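Limewash

Limewash is a thin paint made from slaked lime and water, used on masonry, plaster and, less often, rough timber. It is among the oldest wall finishes still sold for homes. Unlike most modern paints, it forms no film on the surface. The lime soaks into the wall and hardens as it takes up carbon dioxide from the air.

History

Limewash was the usual finish for farmhouses and cellars in the Arkov district, where a parish account book of 1736 records payment for 200 baskets of burnt lime. Its use declined as ready-mixed oil paints became cheaper. Grethe Zoëga, a plasterer who trained at the Mogensen works, later revived the local method of aging lime putty in covered pits.

Preparation and use

Old paint, wallpaper paste and loose plaster are removed, and the wall is dampened before work begins. The wash is brushed on in crossing strokes. It looks nearly clear when fresh and turns opaque as it dries. Three to five coats are common. Lime is caustic, and gloves and eye protection are worn.

Color

Earth pigments are mixed with water before being added. Brynhildur Juhl's handbook for decorators recommends muted browns and grays for bedrooms, matched to the bed linen under evening light. 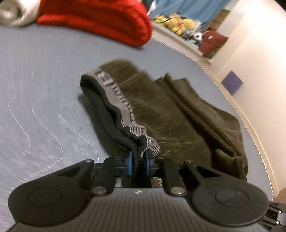
Olive-brown garment on a grayish-blue bedsheet.

Maintenance

Exterior walls are recoated every few years. Interior walls may last 20 years or more, apart from those that are often rubbed.

See also: Distemper; Lime plaster; Whiting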